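7/12/22

Up at 5 again. Couldn't sleep, biometrics appointment on the brain. Letter says bring the notice and photo ID, nothing else, but I packed the whole folder anyway. Birth cert, marriage cert, the translation, bank stuff, both our leases. Marama said I looked like I was moving out.

Drove over with the radio off. Place is in a strip mall between a tax office and a nail salon, no sign until you're right on it. In and out in 20 minutes!! Guard at the door, phone off, fill in the form, sit. Woman doing the prints was nice, kept wiping the glass and saying relax your hand, relax your hand. My left thumb took 4 tries. Too much dish soap, she said, everybody who cooks has bad thumbs.

So that's done. Now we wait, same as before except with a stamp on the paper.

Called Marama Mahuika from the car. She went through all this with her husband, filed in June, heard nothing, then the interview letter came with hardly any notice. She says start the photo album now, dont leave it. Dates on the back of every one. And write down who was at the wedding, with phone numbers, bc the officer asked her for a witness and she went blank on her own cousin's last name.

Also need to ask the lawyer:
- work permit, does it come separate or on the same card
- can I travel if my aunt gets worse (think the answer is no, not without the travel paper)
- the 2 months I was between addresses, do I list the couch at Irnik Street or not

That last one bugs me. I put it on one form and I think I left it off the other. Went thru my copies tonight and the scan is missing page 61, of course it's the page I want. Will email her office in the morning, they charge less for email. 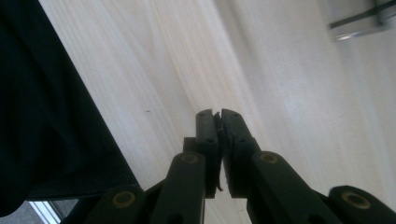
Mom called at dinner. Told her prints are done and she thought that meant I had the card. Had to explain all over again. She cried a little, then asked what I was eating. She wants to know if she should start on her own visa for next year and I said wait, one thing at a time, I can't sponsor anybody yet. Felt mean saying it. She went quiet and then told me about the neighbor's roof.

Rice and eggs for dinner. Laundry still in the machine. Check case number online befor work tomorrow, then not again till Friday. Trying to stick to that.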